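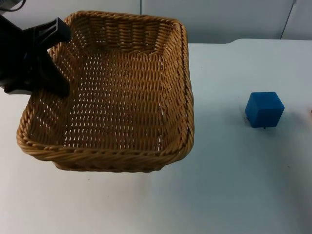 Baskets. Start there, not with shelves. Everybody buys the shelves first. Ask room: who has a basket at home with stuff in it they can't name? Wait for hands. Then the tan one, shallow, rounded corners, braided rim. Flat floor, and the sides lean out, so two of these next to each other eat more shelf than you'd think. Measure at the RIM. Say it twice. I measured the base for the Zostholm hallway and had to redo the whole thing.

Story: Noreen Ní Bhriain's linen closet. Keep it short!! 16 baskets, 2 of them any use. The rest too deep, things sank to the bottom and stayed there. Point is shallow wins. One layer, you look in, done.

Then weave. Open weave = air gets in, good for dish towels, bread, onions. Bad for anything small. Pins, rice, screws, they go right thru. Line it or pick a different basket. Old pillowcase is fine as a liner, don't let anyone sell you one.
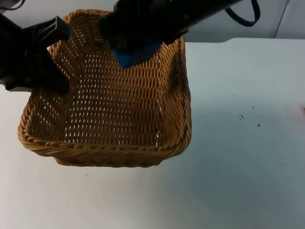 Empty basket, lifted off the tabletop. Light coming through the weave.

Lifting. Slow down here, people rush this. Empty it before you move it, always. One side only and the weave takes all the strain, rim starts to pull away. Both sides, or hands flat underneath if its full. Rogério Fontes fixes these at Frota and he says most of what comes in is a torn corner. (Check he's ok with me quoting him.)

Real rattan or synthetic? Someone WILL ask. Answer: label, and if no label, keep it out of the bathroom to be safe. Move on.

Cleaning. Soft brush first, dry, along the strands. Then damp cloth. Not soaking. Let it air dry out of the sun. Do the underside too, crumbs drop out of the gaps and sit on whatever's below. 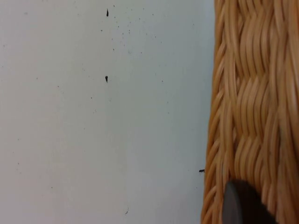
So wipe the shelf or table before the basket goes back, every time, takes no time at all. Dust, hairs, little black bits of who knows what. White surfaces show it, dark ones hide it, same dirt.

Homework slide: pick one basket, tip it out, put back only what you used in June. If that's nothing, leave it empty a week and see if you miss it.

Questions. Skip the label maker part if runing over. Handouts by the door.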